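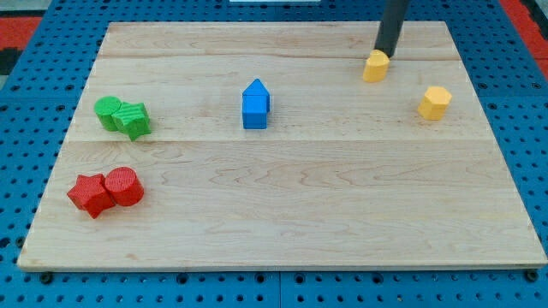
4.2 What counts as a group?

The Kolanham coding scheme treats a tabletop arrangement as "grouped" when blocks of one color lie nearer to each other than to any block of another color. The rule is easy to state and quick to apply, and it has been used in most work on block layouts that cites the scheme. We are less sure that it measures what its users say it measures. Räsänen and Oltmanns take a high grouping score as evidence that the person laying out the blocks was thinking in terms of color. Our own material gives only weak support for that reading.

Take the layout in Figure 3. Eight small colored blocks lie on a wooden board, and the two yellow ones have the right half of the board to themselves. One is a heart and the other a hexagon, with bare wood between them. Under the Kolanham rule the yellow pair may well score as a group, as no other color comes between them. Yet they do not touch, and a reader who had never seen the coding manual might just as easily call them two separate pieces. The blue pair is a different matter. A triangle stands at the back with a cube directly in front of it, and few people would hesitate to say that these two go together. The scheme has one word for both cases.

We asked 82 adults to judge 400 layouts of this general kind. Each person saw a random share of the set and was asked a single question: "Which of these pieces belong together, if any?" No mention was made of color or shape. The raters agreed with the Kolanham code on 218 layouts, where agreement means that more than half of those who saw a layout named the same groups as the code did. That is a little over half of the set, and we do not find it reassuring. A scheme that is meant to capture an obvious property of a layout should do better with people who are looking at the same blocks.

It could be argued that our question was too open, and Heinonen (personal communication) has argued exactly this. With no hint about color, some raters will have gone by shape, others by distance, and a few perhaps by whatever the pieces reminded them of. We accept the point but think it cuts the other way. If people need to be told to look at color before they see the groups, then the groups are partly the work of the instruction, and the score cannot also be used to show that color mattered to whoever placed the blocks.

Pitkänen's revised scheme, Duneo, adds a distance limit – blocks of one color count as a group only if the gap between them is smaller than the width of the larger block. This handles widely spaced pairs better. It does nothing about shape. A blue triangle behind a blue cube could be a color pair, or it could be a roof that has not been put on its house, and the limit gives the same answer either way. A single view of a finished or half-finished layout will not settle which one was meant, and we doubt that a finer distance rule would help.

For these reasons we report Kolanham and Duneo scores side by side in Table 5 and draw no conclusion about intention from either. Where the two disagree, the layout is marked as unresolved and left out of the comparison in Section 4.3.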